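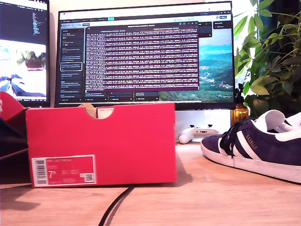
A desk with a shoebox, a sneaker and a game controller, and a terminal open on the monitor behind them.

Trilmont releases Ralska planner under open license

8 May 2026

Trilmont has released the source code for Ralska, its motion planning software for robot arms. The package covers grasp selection, path planning and collision checking, and it comes with a log viewer that runs in a terminal window. The company had sold Ralska by yearly license until now.

The release also includes a set of 3,000 recorded desktop tasks. Most involve everyday items such as boxes, shoes and cables, placed close together on ordinary desks. Trilmont said tasks like these caused most of the failed plans reported by its customers, and that the new version was tested mainly against them.

The biggest change is in how the planner treats objects it can only partly make out. Earlier versions marked any hidden area as blocked, which often left the arm with no path at all. The new version gives each hidden area a score and plans again as the arm moves and more of the desk comes into sight. Users can set how cautious the planner should be — the default is close to the old behavior.

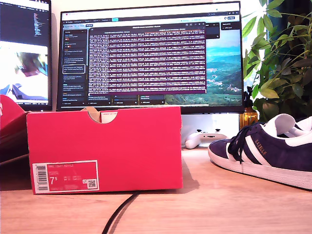

Thin cables get separate handling. They are easy to lose in depth data, so Ralska now looks for them in the color image and adds a narrow keep-out zone along their length. The zone can be turned off for tasks where the cable itself is the thing to be picked up.

Planning time has come down as well. Trilmont gives a median of 70 milliseconds for a single reach on its own test computer, with 4 processor cores in use. The figure does not include camera processing. Plans that need a second grasp take longer, and the company did not give a number for those.

The log viewer was rewritten for this version. It prints one line for each rejected path along with the reason, and it can hold the last 1,000 lines in memory before writing to disk. Logs from older versions can be read but not searched.

Stoyanova, a maker of small arms for packing stations, said it will ship the planner with its controllers starting in August. Wastlow, which makes simulation tools, has posted a plug-in that loads the recorded tasks directly. The plug-in works with the current Wastlow version only.

Customers with a paid license will keep phone support until their term ends. After that, Trilmont will offer support as a separate contract. Bug reports from all users will go through the public issue tracker, and the first maintenance update is already in testing.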